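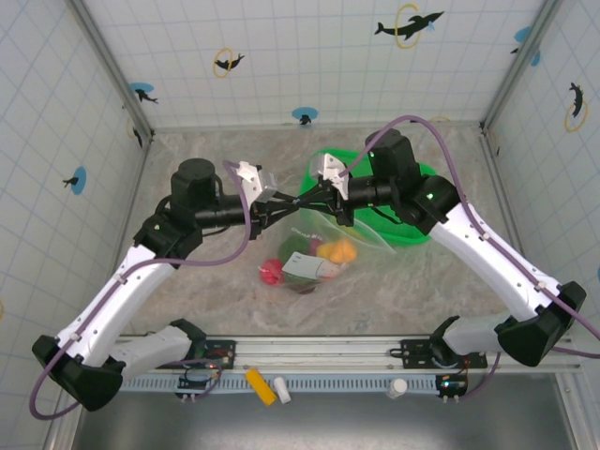
# The Grocery Bag Problem

At half past eight in the morning Maja Baran sits down between two control handles, flexes her fingers and starts putting away groceries. She will do it again a few minutes later, and again after that, until lunch. The fruit is plastic. The arms doing the work belong to a pair of robots, and every move she makes with her hands they make a moment later.

Baran works at Permont, a small automation outfit that rents the second floor of an old bindery. The company wants a two-armed robot that can handle ordinary household packaging. It has picked the zip-lock bag as its test, and it has been stuck on the zip-lock bag since July.

A bag is hard for a machine in a way that a box isn't. A box has corners in the same place every time. A bag folds, sags, clings to what's inside it and throws light back at the cameras. The program that worked on one bag at one angle failed when the same bag was set down again with a crease in it. Permont's engineers wrote rules for creases for a while, then gave up and decided to show the robot instead.

## Hands first

Showing means teleoperation. The operator holds a pair of handles, called leaders, that are jointed like the robot arms. Bend a leader at the elbow and the arm in the workspace bends too. Squeeze the trigger and the gripper closes. While this goes on, a computer records the joint positions and the video from every camera, and the whole recording is saved as one demonstration. A learning program is then trained on the pile.

Permont has 1,162 demonstrations of bag work on file. Baran recorded 225 of them in her first month, and she says most of those early ones shouldn't be used. She was pulling too fast. Her own hands know how hard to tug on a plastic seal, but the leaders push back only a little, and it took her weeks to slow down enough that the arms looked calm.

"You have to do it the way you'd want it copied," she says. "If I hesitate over the zipper, the robot learns to hesitate over the zipper."

The company's rules for operators fit on one sheet taped beside the door. Start with the arms in the home position. Don't talk to the person at the next station during a take. If you drop something, pick it up and keep going, because a recovery is worth recording. If you drop it out of reach, stop and mark the take as failed.

That third rule was argued over. The older approach at Permont was to keep only clean takes. A model trained that way did well until the first slip, and then it froze or went on with empty grippers as if nothing had happened. Now 181 of the saved demonstrations include a mistake and a fix, and the operators are asked to add more.

## What the wrist sees

A view from overhead is fine for getting an arm to a bag. It is less help once the fingers close, when the gripper itself hides the part that matters. Up close, from the wrist, the picture is crowded with plastic, fingers and whatever lies behind them – and a clear bag with produce showing through it is about as confusing as the job gets.
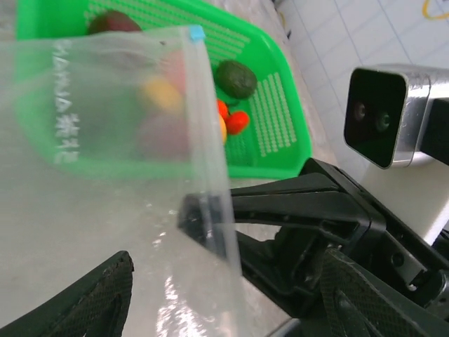 Sheehan, at the next station, would throw out the clear bags altogether and start operators on paper ones, then bring in plastic once the basic moves are solid. Baran disagrees. She thinks a robot taught on paper would only have to unlearn it, and the two of them have been having this argument since spring.

The engineers have tried it both ways. A batch trained on stiffer bags from a supplier called Drudell learned quickly and then did poorly on thin ones. A mixed batch learned slowly and did somewhat better on everything. The mixed batch is the one in use.

There is also the question of who does the showing. Each operator has habits. One goes in low, another likes to pinch the seal from the side, and a model fed on both will sometimes start one way and switch halfway through. Permont now has operators agree on a method before a batch begins and stick to it – even the ones who think it's the wrong method.

The current model runs on its own for 2 hours each afternoon, with an operator sitting by to take over through the leaders if an arm gets into trouble. Those rescues are recorded too and go into the next round of training. The next object on the list is a drawstring sack from Covach, and Baran has asked to have first turn at it.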